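Pliko Haushaltsforum > Küche und Esszimmer > Oberflächen und Pflege

Matte Tischplatte, dunkelgrau: glänzende Stellen und helle Ringe

Orhun Coşkun
6. August 2025

Seit Mai steht bei uns ein Esstisch von Eltier mit matter, dunkelgrauer Platte. Laut Lieferschein ist es eine beschichtete Platte, die genaue Art der Beschichtung ist nicht angegeben. Zwei Probleme:

1. An den Plätzen, an denen täglich gegessen wird, glänzt die Platte bei Streiflicht. Abwischen ändert nichts.
2. Auf der Fensterseite sind helle Ringe zu sehen, Durchmesser passend zu Flaschen und Gläsern. Einer davon liegt dort, wo aufgeschnittene Zitronen gelegen haben.

Bisher verwendet: Mikrofasertuch, Spülmittel, einmal Scheuermilch (nur an einer Stelle, dort ist es schlechter geworden). Lässt sich das rückgängig machen, und wie prüft man, ob es Rückstände oder Schäden sind? Der Tisch hat 11 Monate Restgarantie, schleifen möchte ich deshalb nicht.

2 Antworten

plattenrand

Scheuermilch auf matt geht nie. Nimm Glasreiniger, hat bei mir geholfen. Sonst Tischdecke drauf.

Kommentar von Orhun Coşkun: Glasreiniger mit oder ohne Alkohol?

Kommentar von plattenrand: Weiß ich nicht mehr, der blaue.

Amândio Caldeira

Glanzstellen und Ringe haben in der Regel verschiedene Ursachen und sollten getrennt geprüft werden.

Glanzstellen

Eine matte Oberfläche wirkt matt, weil ihre feine Struktur das Licht streut. Füllt sich diese Struktur mit Fett oder Tensidresten, sieht die Stelle glatter und dunkler aus. Das ist reversibel. Ist die Struktur durch Reibung eingeebnet, bleibt der Glanz. Die mit Scheuermilch behandelte Stelle gehört vermutlich zur zweiten Gruppe.

Prüfung:
Eine handgroße Fläche mit lauwarmem Wasser und zwei Tropfen Spülmittel abwischen.
Zweimal mit klarem Wasser nachwischen, jedes Mal mit frischem Tuch.
Sofort trockenreiben, ohne Druck.
Mit einer Taschenlampe flach über die Platte leuchten und mit einer unbenutzten Stelle am Rand vergleichen.

Ist der Unterschied geringer geworden, waren es Rückstände. Dann die ganze Platte so behandeln. Das klare Nachwischen wird meistens weggelassen, und aus dem Spülmittelrest entsteht mit der Zeit ein Film.

Ringe

Helle Ringe sind häufig Kalk. Kalk löst sich in Säure, die Beschichtung verträgt Säure unter Umständen aber nicht. Deshalb zuerst an verdeckter Stelle testen: Haushaltsessig 1:6 mit Wasser verdünnt, 30 Sekunden einwirken lassen, klar nachwischen, trocknen. Bleibt die Teststelle unverändert, einen Ring auf dieselbe Weise behandeln. Der Ring an der Zitronenstelle ist ein Sonderfall. Wenn dort Saft eingewirkt hat, kann es sich um eine Mattierungsänderung handeln, die mit keinem Reiniger verschwindet. Keine weitere Säure auf diese Stelle geben.

Glasreiniger würde ich nur nach Rücksprache mit dem Hersteller verwenden. Je nach Zusammensetzung greift er manche Lacke an. Schmutzradierer wirken wie sehr feines Schleifpapier und scheiden aus demselben Grund aus wie Scheuermilch.

Garantie

Vor weiteren Versuchen Fotos bei Streiflicht machen und bei Eltier schriftlich nach Beschichtung und Pflegeanleitung fragen. Die Scheuermilchstelle gleich mit angeben.

Vorbeugung

Angeschnittenes Obst auf ein Brett oder Tablett, ganze Früchte sind unkritisch. Flaschen aus dem Kühlschrank abwischen oder auf einen Untersetzer stellen. Tabletts anheben, nie schieben: Ein Sandkorn unter dem Rand genügt für einen Kratzer. Schlieren und Schrammen sind auf einem cremefarbenen Tablett eher zu verschmerzen als auf einer dunkelgrauen Platte. Zum Vergleich eine glatte, matte Platte in ähnlichem Farbton, auf der sich bei Seitenlicht neben der Colaflasche keine Ringe abzeichnen:

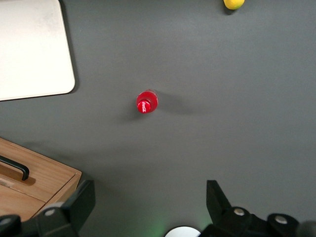
Verwandte Beiträge

Jikex-Mikrofasertücher: Waschen ohne Weichspüler
Kalkränder auf dunklem Spülbecken
Pflegeanleitung für Adomaitis-Tische gesucht
Kratzer in matter Arbeitsplatte kaschieren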